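The Fotholm Folding Work Table

$280, ships flat from our shop in Bramton

I've been selling furniture for small offices long enough to have opinions on tables, and the Fotholm is the one I'd put in my own house (I did, twice). It's a big white table that folds down for storage, and it suits people who need a proper surface for paperwork, sewing patterns, mailings or a kid's school project, and then need the room back by dinner.

The top is the part everyone asks me about. It's smooth with a matte finish, so a desk lamp doesn't bounce right into your eyes, and pen marks come off with a damp cloth if you get to them the same day. Permanent marker is another story. I've had decent luck with rubbing alcohol, but go easy and try a corner first!

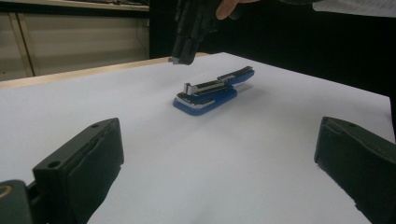
The legs lock with a slide catch on each side, and you'll hear a click when they're in. New catches are stiff. Mine took a couple of weeks to loosen up, and I did pinch a thumb once, so open the table on its side and then stand it up — much easier with two people. The feet screw in and out a little for uneven floors, which matters a lot in my garage and not at all in my kitchen.

We used to carry the Brirnix table as well, and I still get emails about it. It was a nice table, a bit heavier, with a drawer that stuck every summer. At $690 I just couldn't sell enough of them. If you own one and need feet or catches, write to me, as I have a box of leftovers in the back. The Duda side shelf fits both tables and clamps on without any drilling.

Size and care

Folded, it's 47 inches long and slides behind most doors. Please don't leave it outside overnight, and don't put a hot pan straight on it (yes, I've seen the ring that makes).

What's in the box

Table, four screw-in feet already fitted, a spare catch, and one page of instructions that Damian Bielecka rewrote for us in April after too many phone calls about the old one. Thank you, Damian!

Shipping and returns

Orders go out within two working days. Returns are fine for 30 days if the top isn't scratched, and I'll send you a label. If a corner arrives dented, send me a photo before you put the box in the recycling — the carrier always wants to see the box.

Page updated 2021-01-25. White is in stock, gray is back-ordered.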